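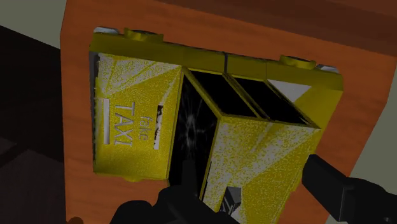

What do we actually write down when a feature is dug?
Everything you would need to put it back in your head without the trench in front of you - position, size, what cuts what, what the fill was like, what came out of it. In that order if you can manage it.

Field Recording, handout 2
Notes for the Butthorpe group (S. Dunne)
Last updated 29th August

Went fast over this in the session so here are the bones of it.

Context numbers. One number per event. A pit is two contexts minimum, the cut and the fill. People number the fill and forget the cut, every season. Butthorpe uses 1,000 onward for the north trench and 2,000 onward for the south, do not mix them. If you run out of sheets ask Revathi Reddy, don't start your own series on the back of a bag.

Fill description. Color first (damp it if it's dusty), then texture, then inclusions. "Brown soil" is no good to anyone. Mid gray-brown silty clay, occasional charcoal flecks, rare small stones - that's a usable line. Say how sharp the boundary is with the layer below. Say if you weren't sure.

Relationships. Above, below, cuts, cut by, same as. Draw the little matrix on the sheet while you're still kneeling there. At Deswood the old diary says only "pit cleared, some pottery" and we spent most of May trying to work out which pit. The sections were never drawn. Two ditches on the plan cross and we still can't say which is earlier.

Finds. Bag by context, label inside and outside. Small finds get their own number plus a 3D position, bulk finds don't. Bone from one individual stays together, even if it looks scattered. Metal goes in a seperate box, dry, not in with the wet pot. Pencil or the archive pen, ballpoint fades.

Disturbance. Robber cuts, animal burrows, roots, old trial trenches. Give them numbers like everything else. A mixed fill with glass in it and Roman pot is a modern context with old pot in it, date it by the latest thing. Sinéad Mulcahy's Weventhorpe report is good on this, read the part on the well shaft.

Levels - take them before the feature is emptied and again at the base. Write the backsight down. Check the height of the benchmark against the board, it was copied wrong once already.

Daybook. Separate from the sheets. Who dug where, weather, what was decided and why. Short is fine. Initial each entry. If you change your mind about something later cross the old line out once so it can still be read, dont tear out the page.

Photos: scale, north arrow, board with site code and context. Clean the section first. Log the shot when you take it.

For next time
Read the first 200 entries of the Deswood diary (copy in the office, Treasa Breathnach has the key). Pick one chamber or pit and try to build the matrix from the text alone. Mark where it fails. Bring the matrix on paper, and a list of what you'd have wanted the digger to write.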